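Home Projects Reports Partners Contact

Reading time: 2 minutes

Teaching household tasks by remote control: progress report to Prevance
September 2021

Prepared by Kiran Goel for the Rirko project

Since the last report we have moved from recording single arm movements to recording whole two-armed tasks. An operator drives both arms from a pair of hand controllers, and each run is saved with the joint positions, the gripper commands and the view from the robot's head. All runs in this period were done in simulation, as agreed in the plan.

Recordings so far

We have 1591 saved runs. Of these, 278 were set aside after checking, mostly for long pauses or for a gripper closing on nothing. The target for the whole grant is higher than this, but the rate has improved and we do not expect to ask for more time. Opening and closing tasks take up the largest share of the operators' hours. Picking and placing went more quickly than planned.

Sushil Srivastava rewrote the checking tool in the summer. It now flags a run while the operator is still at the controls, so a bad attempt can be repeated straight away. Before, we found the faults days later and had to load the same room again from scratch.

What has been difficult

The delay between the controllers and the arms was the main complaint. It came from the way we sent the video, and the fix was small once we had found it. Two operators still report sore wrists after a long session — we have shortened sessions and added a rest between sets.

Training of new operators is slower than we said it would be. The written guide was too long and people skipped it. The new version is 2 pages, and Katiyar has agreed to try it with their own staff before we use it more widely.

Spending

Costs are within budget. We have 800 left under equipment and would like to move it to operator hours. Please let us know if this needs a formal request.

Next period

By November we plan to finish the kitchen and living room sets and pass a first batch to Bumau for training. We will also record more runs from awkward starting positions, which the present set lacks.

Drawer tasks will get most of the operators' attention in the coming weeks. The hard part to show by remote control is the approach, and operators differ in how they bring the gripper in. With the right gripper up against the top drawer, just under the edge of the counter, the arm covers part of the cabinet front in the head view, and the operator has less to judge the position by. We are asking operators to slow down at this point and to keep the other arm well clear of the cabinet.
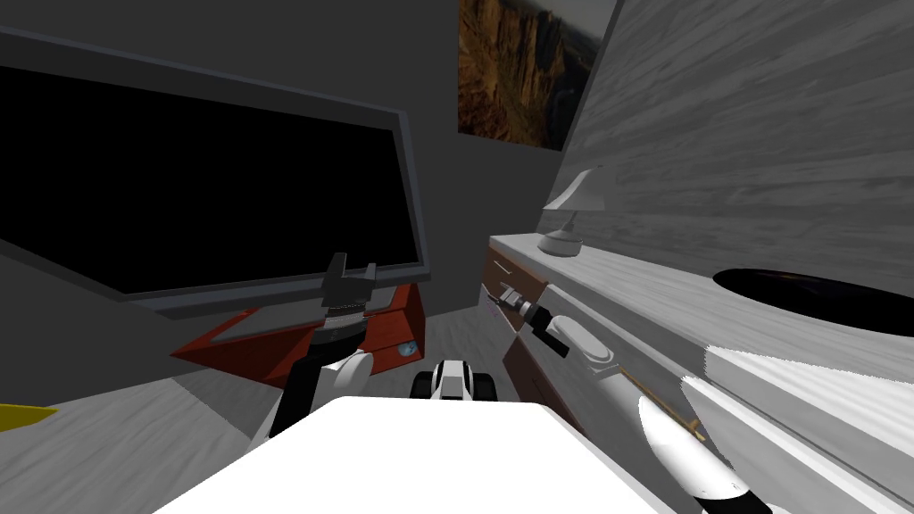 Related items
Rirko: operator guide, short version
Checking saved runs: notes by Sushil Srivastava
Previous progress report to Prevance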